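Open day at Molach: robot arm pours for the visitors

1/11/18

The Molach laboratory in Vik opened its doors this week, and 132 people came to see how a robot arm can help with simple liquid work. The visit was led by Randi Sjögren, who has worked with the arm for two years.

Colored liquids were chosen so that also the people in the back row could follow the pouring.

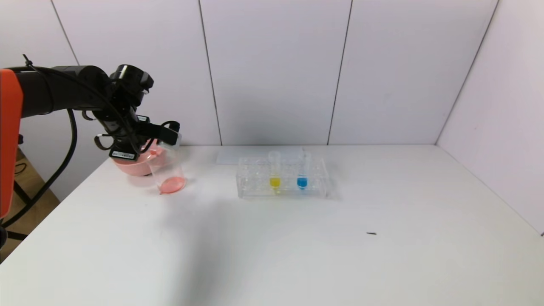
Pouring over the bowl

The arm held a clear plastic beaker tilted toward a pink bowl, with a little pink liquid at the lower rim. Test tubes with yellow and blue liquid stood in a rack on the same table. "Children ask the best questions," said Sjögren. "They want to know if it gets tired."

A measuring cup was also part of the program. The two fingers take it near the middle — one of them has a rough pad on the inner side.
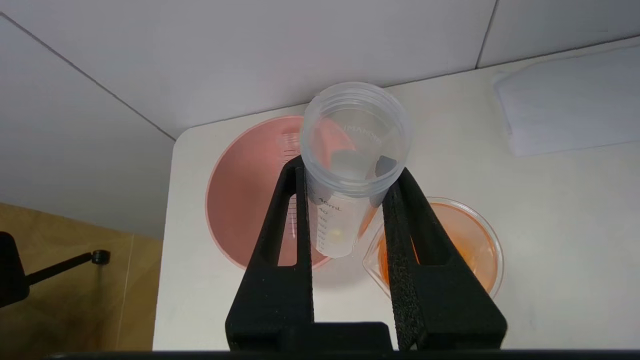 Next visit

Molach will receive groups again later in January. School classes can register with Helge Hedlund at the reception. The entrance is free, but places are limited.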